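Griltside Repair Room: progress report to the Cledovach Fund
6 July 2025 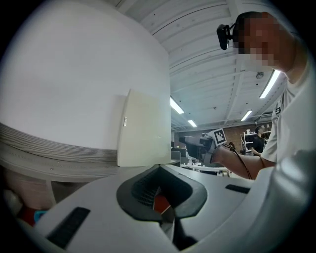

We've had a really good first half of the year, and I'm happy to say the room is open and busy. When we wrote to you in January we had the keys, 2 benches and a long list. Since then the grant has paid for 4 more benches, decent lighting over all of them, and the shelving from Bednarek, who delivered early and let us swap one unit for a deeper one at no charge.

The household appliance sessions have been the big surprise. We planned for 30 people by summer and 80 have come through the door! Plenty of them brought something large and heavy, so we moved the sign-in table to free up floor space by the entrance. That has helped a lot, though Saturday-style crowds still back up into the hall.

Spending is on track. The one line running over is small parts (seals, fuses, belts), and we'd like to move some of the unspent printing money across to cover it if you agree.

Still to do: the second sink, a proper label system for the shelves, and the Ritero training course, which is booked for the fall. We would love to have you visit before then.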